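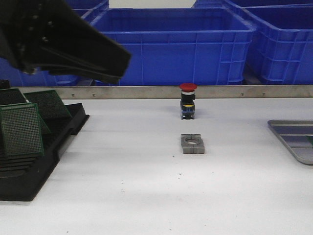 Grimow 8: a task planner that would like you to be more specific

Reviewed by Mackenzie Perron

Every planning package I have ever installed came with a demo in which an arm stacks colored cubes. I have nothing against cubes. They are the same from every side, they have no opinions about which way is up, and no customer of ours has ever ordered one. So when Durkari, who make Grimow, offered us a trial license for the new release, I skipped the cubes and gave it our smallest annoying job: put an emergency stop button through the hole in a gray plastic mounting block, then deal with the perforated boards standing in the tray next door.

It took me most of August. Here is how it went.

What it is

Grimow sits between your camera and your motion planner. You give it a list of objects, a list of things that may be done to them, and a goal. It works out an order of steps, asks the perception side where everything is, asks the motion side whether each step can be reached, and goes back to the drawing board when the answer is no. It does not drive the motors. It does not train anything. If you already have a controller you trust, it will talk to it through a thin adapter, and if you don't, Durkari will happily sell you theirs.

Version 8 adds three things: a graphical goal editor, a replay tool, and what the release notes call "geometric honesty," of which more later.

Installing it

The installer is fine. I say this with the grudging tone of someone who had cleared a whole afternoon for it and was done by 2:30. The license server is less fine. It wants a fixed hostname, and if the hostname changes it sulks until you restart it twice. Once does nothing. Vernon Beaulieu, who looks after our network, reported this and was told that two restarts was the documented procedure, which it is, on a page titled "Advanced."

The goal editor

You drag boxes onto a canvas and draw arrows between them. "Button." "Block." "Inserted into." It looks like something you could show a manager, and I suspect that was the design brief.

For the button and the block it works nicely. I had a valid goal in a few minutes, and the planner came back with a sensible order: grasp the button by the body, lift, come over the hole, line up, lower. It even asked whether the block was allowed to move during insertion. I had not thought about that. I said no, tried it, watched the block skate away across the tabletop, and came back to say yes, and please hold it down first. We have one arm. Grimow pointed out, politely, that this was a problem. We now have a fixture.

Once your goal has more than a dozen arrows, the canvas turns into a plate of noodles. There is no way to fold a group of steps into one box. Everyone I know who uses the thing seriously ends up in the text format, which is plain, readable and properly documented, and which the marketing pages mention nowhere.

Perception

Grimow doesn't bring its own detector. It brings a socket for yours, and the socket is good. Each object pose comes in with a spread, and the planner uses that spread when deciding what to try. If the button's position is vague, it will insert a "look again" step before it commits to a grasp. I've wanted that for years and have written it badly myself on several occasions.

The red cap is a gift to any vision system and ours found it every time. The block was harder. Gray plastic on a pale tabletop gives you very little edge to work with, and the hole in the middle is the only part that really says which object you're looking at. The block also has a seam running down it, and our detector decided early on that it was two objects. Grimow took this at face value and produced a plan for putting the button into the left half. It was a well-formed plan. I saved it.

The boards were worse. A dense grid of tiny holes does odd things to our depth sensor, and boards that lean at different angles, one behind another, are a fair test of anybody's software. The planner kept asking to look again, from a new angle, then another one, like a man choosing a paint color. You can cap the number of looks. The default is 10. Set it to three and keep your sanity.

Geometric honesty

This is the headline feature, and I went in ready to make fun of the name. Older versions would plan a grasp using a simplified hull of the gripper, approve it, and leave you to find out about the corners. Version 8 checks the full shape of the tool against the full shape of everything nearby, including things you'd call background. Our gripper housing is broad, and the crates behind the table sit just past the rail. Grimow 7 treated that whole area as a rumor. Grimow 8 rejected several approach angles I had been using for months and drew the overlap in orange so I could see for myself.

It costs time. On our planning machine, an i-forget-what that was expensive when we bought it, the honest check turned a plan you barely noticed into one you could drink half a coffee during. You can switch it off per step. I left it on for grasping and off for long moves through open air, and that seems to be what the manual is hinting at.

The replay tool

Worth the upgrade alone, if you're already a customer. Every run is logged with the poses the planner believed, the plan it chose, and the ones it threw out with the reason attached. You can scrub back to any moment, change one number, and ask what it would have done instead. I ran 80 insertion attempts over the trial and went through each failure this way. Nearly all of them were my detector's fault. I did not enjoy learning this, but it was laid out so clearly that I couldn't argue.

Jaxon Leclerc from our controls side borrowed my login to try it on a completely different cell and I didn't get it back for two days.

The logs are big. They are also stored in a format only Grimow can open, with an export button that gives you a CSV with 3,796 columns. I scrolled. They have names like "res_b_2."

Support

I filed four tickets. Three were answered the same day by Radymyr Demchenko, who plainly knows the code and wasn't shy about telling me where it was weak. The fourth was about billing and is, as far as I know, still traveling.

How it compares

We've also used Leitão, which is cheaper and plans faster, and which has no idea what uncertainty is. If your parts arrive in fixtures and always face the same way, buy Leitão and spend the difference on fixtures. Markton is closer in ambition, with a prettier simulator, but I never got its replanning to fire when a grasp slipped; it would carry on and insert nothing into the block with great care. My colleague Pushpa Mishra swears by it for palletizing and I believe her.

Things I'd fix

Let me fold groups in the editor. Let me tell it two detections are one object without writing a plugin. Put the text format on page one of the manual. Give the columns names. And the "plan found" chime needs an off switch that survives a restart.

Would I pay for it

Yes, with some muttering. The single-seat price is reasonable for a shop that changes parts often and silly for one that doesn't. If you're on version 7, upgrade for the replay tool and treat the geometry check as a bonus. If you're new, ask for the trial and bring your own parts to it, the more irritating the better. Leave the cubes in the demo folder.

We've renewed for a year. The button and block job runs in the text format now, with the look cap at three and the orange overlay switched on. The boards are still under discussion.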